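I coach a 12U softball team and I also pitch to them more than my shoulder would like, so when my co-coach Precious Nkuna offered to split the cost of a pitching machine with me this spring I said yes before she finished the sentence. We ended up with the Dronholm 57, the mid-size one with the single wheel. We've had it out for two months of practices now and I have opinions!

First, setup. The tripod legs are chunky and they bite into dirt nicely, and the head drops on with one big pin. I can do it alone while the kids are still hunting for their gloves. The power cord is too short, though. I mean really too short, it barely gets from our outlet to the backstop, so add an outdoor extension cord to your budget. 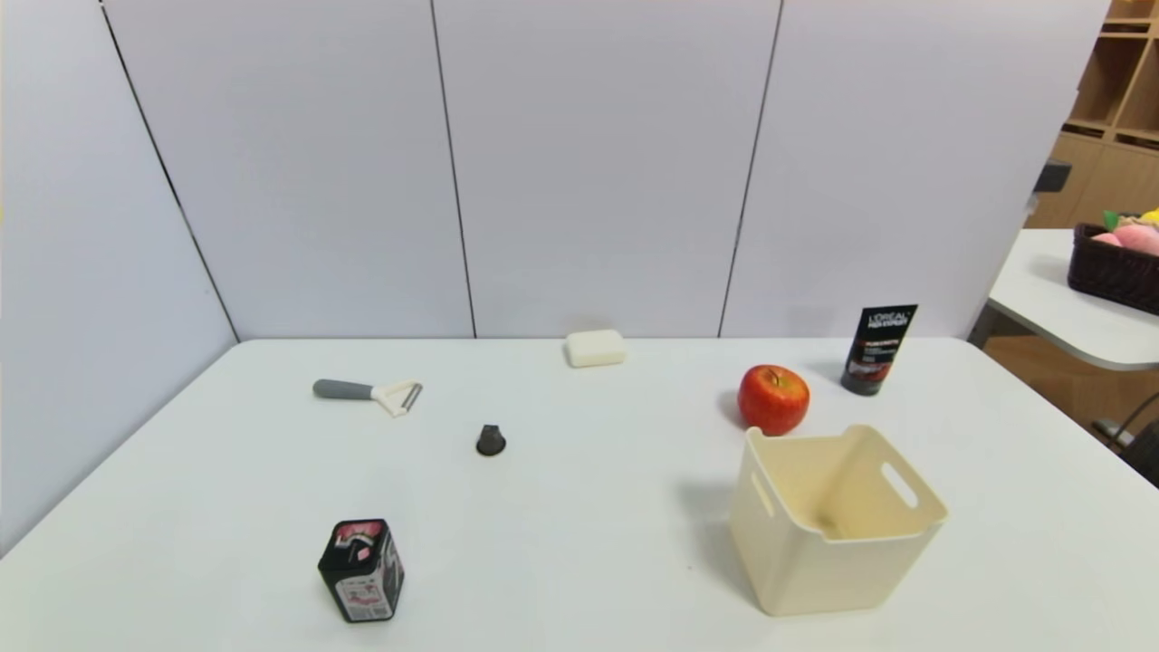
Cleaning the wheel is the job the manual goes on and on about, and they're right to. Leather balls leave a greasy film on the rubber and after a few buckets your strikes start sailing. The manual says mild soap, a damp rag and let it air dry, and a plain little off-white bar like the one on the white table does the trick for me. Skip the spray degreasers. My friend Leen Hamdan used one on her old machine and the rubber went shiny and slick, and then it threw nothing but moonballs.

Now the fun part, how it throws. The dial goes up to 70, which we will never need (our girls are happy down in the 40s and so am I). At those lower speeds it's very, very consistent. I set a bucket behind the plate and it kept dropping balls on more or less the same spot until I got bored. Crank it to 54 and you get more up and down movement, especially with scuffed balls. Dimpled machine balls are much better here and I wish they'd thrown a few in the box.
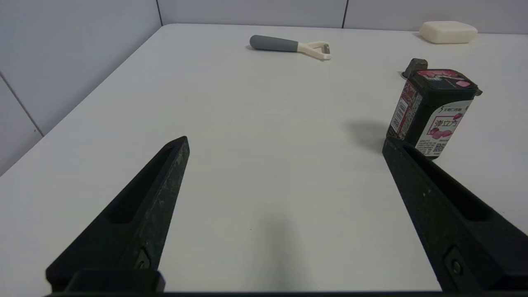 It also does grounders and pop flies if you tilt the head, and that's where I've gotten the most use out of it. Our shortstop hated pop-ups in March and now she asks for them. The tilt lever is stiff, so I have to lean on it with my hip, and there are no markings for the angle. I put a strip of white tape on ours and drew lines for "pops," "line drives" and "please duck." Works great.

Feeding is by hand, one ball at a time. I'd tell you to show the ball up high to the batter first, then drop it in, or the kids have no timing at all. Fatima Maluleke, who runs our 10U group, borrowed it for a week and thought the chute was a little high for shorter parents. Fair point, she stood on a bucket.
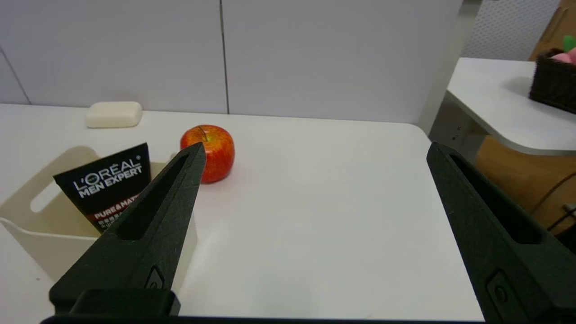 Noise is fine. It hums, the kids can hear me over it, and the neighbors behind left field haven't said a word. Weight is less fine. It goes in the back of my hatchback with the seats down but I would not want to carry it across a big complex. The wheels on the Hirklow machine our league used to own were bigger and rolled over grass much better. The Hirklow also jammed constantly, so I'm not exactly pining for it. 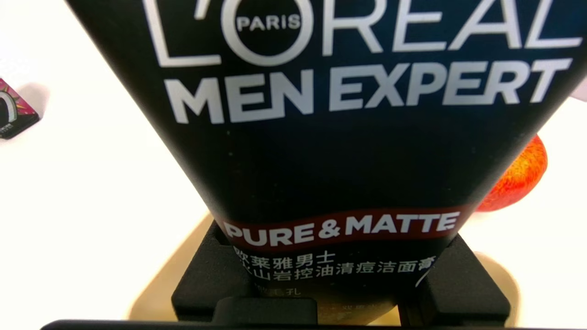
One small gripe about the cover, which is sold separately and fits like a bedsheet on the wrong mattress. I've gone back to a tarp and a bungee.

Would I buy it again? Yep. For a rec team with younger kids I'd pick it over anything else we tried. If you coach high school hitters who need real movement, look at a two-wheel model and save up. I'm knocking off a star for the cord and half of one for that lever.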